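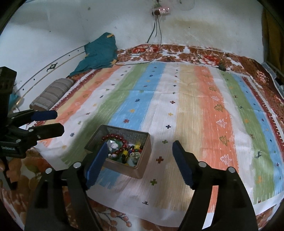 **Wakana Hosoda**

Speaker notes, Driredora student project talk
Mokesham, 2 Feb 2023
Slot is 50 minutes with questions. Stop talking at 40.

## Opening

- Thank Daichi Furukawa for the introduction and for the loan of the adapter.
- Say who I am: second year, robotics club, data lead on Driredora this term.
- Say what Driredora is in one sentence. It is our club's project to teach a two-arm robot to sort small household things by recording people doing the job with hand-held grippers.
- The first-years in the room have seen the arm in the lab. They have mostly not seen the recording side, so spend the time there.

The first thing I want to get across is that the robot does not come into it for a long while. A person holds one gripper in each hand and does the task. The camera on the gripper records what the gripper sees. Later we train on that. If the recordings are poor, the arm will be poor too, and no amount of tuning in the last week fixes it. We tried that last year with the pegs.

## Why jewelry

Most of our early sessions used blocks and cups. They were easy to pick up and easy to score. The model did well on them and then did badly on everything else. Tsuji, our test set of awkward objects, was put together after that. The beads are the hardest group in it.

Points to make:

- A string of beads has no fixed shape. Pick it up at one spot and the rest goes where it likes.
- Strings tangle. Before the gripper can lift one, the person has to decide which string a bead belongs to.
- Dark red round beads are a fair target when they lie in a loop by themselves. The mixed pile is a different matter, with black, red, green and yellow all crossing each other.
- Clear beads and anything faceted give a bright spot in the picture, and the spot moves when the camera moves.
- The tin has walls. The fingers have to come down inside them, and a wide grip will hit the rim.

Pause here and ask if anyone has untangled a necklace with pliers. Someone always has.

## How we set up a session

Go slower on this part. It is what people will have to do themselves in March.

1. Pick a place that looks like somewhere people live. We stopped using the lab bench for Tsuji sessions. A bed is good because the surface gives when you press on it.
2. Leave the background alone. Cables, curtains and cushions can stay where they are.
3. Put the tin where both grippers can reach it without your wrists crossing.
4. Open and close both grippers fully before the first run. Check the pads are seated.
5. Start the recording, count to three, then move.
6. One run is one task. If you drop something, finish the run anyway and mark it in the log.

The cloth under the tin matters more than I expected. Stripes and small repeated figures give the tracking plenty to hold on to. The plain gray blanket we used in Kevville gave it very little, and we lost most of a morning's runs. (If asked: the loss was in position tracking. The pictures themselves were fine.)

A patterned cloth also makes the task harder for the model in a useful way. It has to learn that a red star printed on cotton is not a red bead.

Check later: is it cotton? I have been saying cotton. Say "cloth."
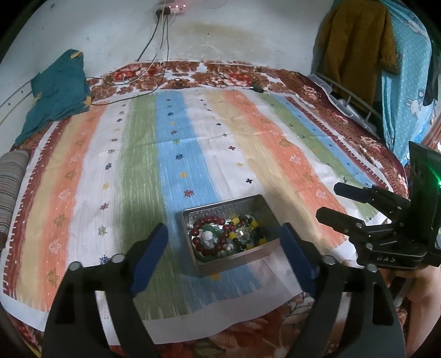

The approach is where new people go wrong. They come straight down with the jaws wide open and the pads land on the edge of the tin. Slow down above it, turn the wrist a little until the pads line up with the gap you want, and close partway before going in. With two grippers, one waits while the other works. Keep the waiting one low and still, with its fingers apart, and keep it out of the other camera's way if you can. We have many runs where the second gripper takes up a third of the view. We keep them, but they are less useful.

Tell them about arms. Your forearm will get into the view sometimes. Roll your sleeves to the same place for the whole session so it looks the same from run to run.

## What we got

- 60 runs planned per person. I finished mine over two afternoons. Daichi did his in one and does not recommend it.
- 6 were thrown out from my set. Four were tracking, two were me forgetting to start the second recorder.
- Lifting the single loop: the trained arm does this well now on the lab bench. It is less steady on soft surfaces.
- Pulling one string from the mixed pile: does not work yet. The arm grabs two strings and lifts both. I will say this plainly and not dress it up.

If the projector behaves, play the short clip of the arm lifting the loop. If not, skip it and go to the next part. Do not spend five minutes on the cable again.

## What I would change

- Label the tasks before recording. We wrote ours afterward and argued over what counted as "sorted."
- Change the order of the jewelry between runs. For the first set I kept putting the red loop on the left, and the model learned to go left.
- Wipe the pads. Skin oil gets on them and small beads slide.
- Shorter sessions. My grip gets sloppy near the end and it shows in the logs, where the approach times go up and so do the second tries.

On the left-hand problem, say how we found it. Daichi put the loop on the right for a joke during the January check, and the arm went left and closed on nothing. Then we looked back through the recordings and it was plain enough.

## Sign-up

- New recorders are needed for the March round. No coding required.
- Training is a single session with me or Daichi. Bring an object of your own, smaller than your palm, that you don't mind having dropped.
- The list is on the club room door. Write your name and which afternoons you are free.

## Questions I expect

**Why not just drive the arm by remote control?** We did, the first term. It was slow, only one person could use it at a time, and it could not leave the lab.

**Do the grippers match the ones on the arm?** The fingers and pads do. The mount is different, so there is an offset to correct. Slide 14 if they want the numbers.

**Can left-handed people do it?** Yes. Write it in the log.

**When will the pile work?** I don't know. More runs with just two strings is the next step, and we start on those after the March round.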